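Chapter 6
Care of the Gripper and the Cable

In Chapter 5 we taught the arm its first positions. In this chapter we look after the part of the arm that touches things. A gripper is a small mechanism and it works very hard. When it is neglected, the arm still moves to the correct place, but the object slips or turns in the fingers, and the student looks for the fault in the program.

Our practice cell is the one used in the Hetow course. It has one arm and a table with a cloth. The objects on the table are of different shapes, and this is done on purpose. A foam cube forgives a bad grip. A thin round thing, such as the lid of a bamboo steamer, does not forgive it. The fingers must close near the rim, and the whole weight of the lid hangs to one side of them. For this reason we use the lid as the test object in all the exercises of this chapter.

While the arm lifts the lid, look also at the cable. It should make a free loop above the gripper and follow the movement without pulling. A loop which is too short will pull at the connector when the wrist turns. A loop which is too long can catch on the object.
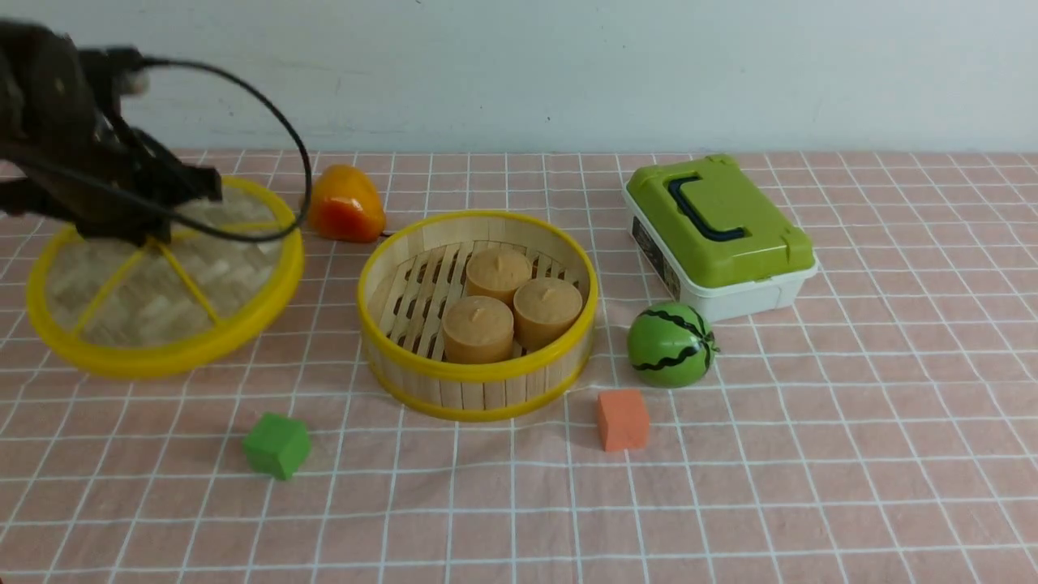

6.1 When to do the service

The cell keeps a count of gripper closings. We divide the work by this count:

Every 200 closings: wipe the finger surfaces with a dry cloth and look for cuts or shiny places.
Every 3000 closings: remove the fingers, clean the guides, and put a thin film of grease on them.

Melquiades Montes, who wrote the first service sheet for this cell, advised doing the small service at the end of the lesson, with the power off and the arm in its rest position. We keep this rule.

After each large service, run the lid exercise at slow speed before you go back to normal work. Write the count and your name in the cell book. If the lid turns in the fingers, stop and read section 6.4 before you change the closing force.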